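Day 14 of the low-waste kitchen thing and I have thoughts, so bear with me for a few posts!

First up, the paper towels are gone. I cut up two old flannel sheets and ended up with a stack of squares that lives in the drawer by the stove. My kids call them "the rags," which, fine.

Second, dish soap. Tukari has a refill counter now (the one on the corner, next to the shoe repair place) and you just bring your own bottle. I filled a 500 ml one and it smells like lemon and a tiny bit like a dentist's office. Cuts grease great though.

The Girkis dish blocks were a flop for me. Mine went to mush by the weekend, and I even had it on a rack. If you love yours please tell me your secret!! 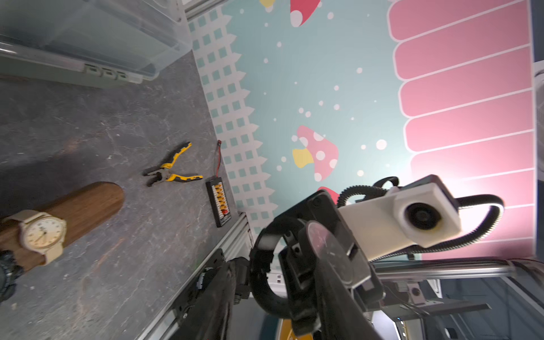
Can you wash the flannel squares in with your regular laundry?

I do, on warm with the towels, and I skip the fabric softener so they stay absorbent. The really greasy ones get a soak in a bucket overnight first.

Next, food scraps. My neighbor Aoi Hayashi takes ours for her compost and in July she pays me back in zucchini. So much zucchini. She says no citrus and no onions, so those still go in the trash for now.

We put out one trash bag this week and we used to do three! Recycling is about the same, mostly cereal boxes.

Next on my list is swapping the plastic wrap. I've got 6 bowl covers coming from Flostance and I'll post when they get here. Anybody tried them on a big salad bowl?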